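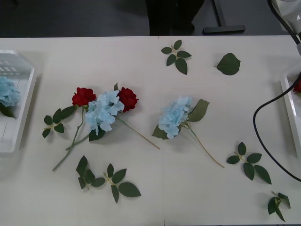 adwoa_f
Table centres for my sister's do in April, and I have hit the stage where half the leaves have come off their stems. Hollmann sell these fakes with the foliage pushed on over a little peg, and the pegs hold about as well as a politician's promise. You can see the state of it: roses and one hydrangea more or less together, the other hydrangea off sulking to the right, and sprigs everywhere else. Do I glue the leaves back on or leave them off?

temitope
Glue. Hot glue, low setting, five minutes each and never think of it again.

Ilari R
Please don't. Glue them and you can't bend the stem afterwards, and it'll need bending. Florist's tape, two turns, done.

temitope
Tape looks like a bandage. I did 2 arches for a hotel with tape and the bride's mother asked if the roses had been injured.

thanakorn_n
I'd leave half the leaves off. Blue and red is already a lot of conversation for one vase. 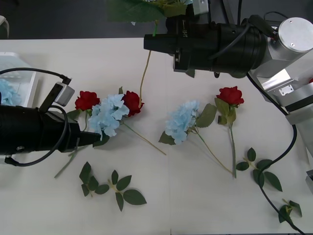

adwoa_f
Update, no glue so far. I have gone with Ilari's tape for now, mainly as I can't find the glue gun. The hydrangea is staying between the two red roses, with some green tucked underneath, and I do like it better low and squashed together like that. Thanakorn, I hear you on the leaves, but my sister has paid for leaves.

Khanyisile
Low is right, people want to see who they're arguing with. What vase?

adwoa_f
Zaketti, the squat one. Narrow neck.

Ilari R
Then cut the stems. They're far too long for a squat vase.

temitope
Cut them and you're stuck with them. Fold the wire back on itself.

Ilari R
In a narrow neck? Good luck — send us a photo of the vase afterwards.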